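Valtimel 2 moves image resizing to the edge

April 7, 2024

Valtimel 2 is out for all accounts on the paid plans. The main change is that image resizing no longer goes back to the origin server. Requests are handled at the nearest edge location, and the resized copy is cached there under its own key.

Until now, a page with product photos in several widths sent a separate origin request for each width on a cold cache. Plotel, a furniture shop that tested the release with us, saw its median image response drop from 70 ms to 28 ms after switching. Origin traffic for images fell by 41 percent over the same test.

To turn it on, open the project settings, go to Delivery, and set Image handling to Edge. Existing URLs keep working. If you use the Lu plugin for your build step, update it first, as older versions add a query string that the new cache key ignores — you would get the default width every time.

Formats are chosen from the Accept header. Browsers that support AVIF get AVIF, then WebP, then the original file. You can pin a format per path if you need to, for example for images that go out in email.
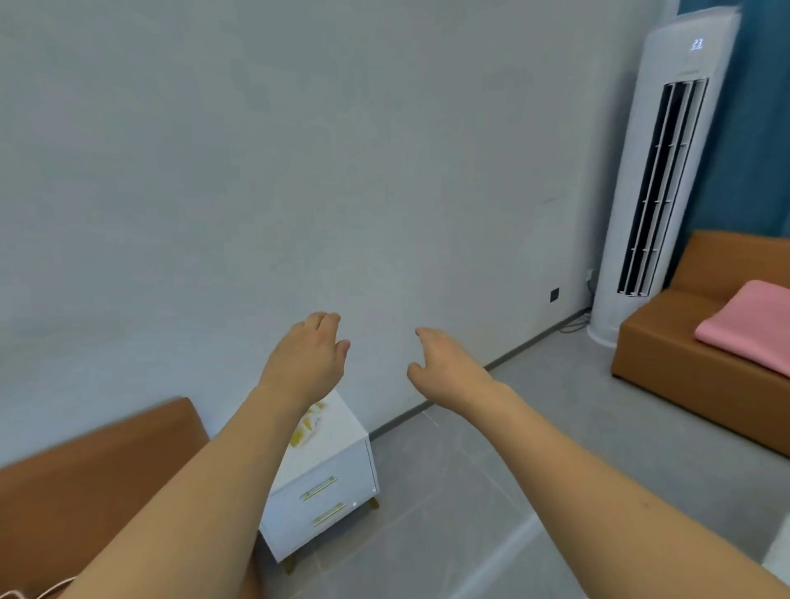 Purging works a little differently. A purge on the original file now clears all resized copies made from it, so you no longer have to list each width. Purging one width by itself is still possible through the API but has been removed from the dashboard.

Sites that use the Vevo connector should wait. It still signs URLs the old way, and signed requests will fail with a 403 under Edge handling. A fixed connector is planned for May, and we will post in the changelog when it is ready.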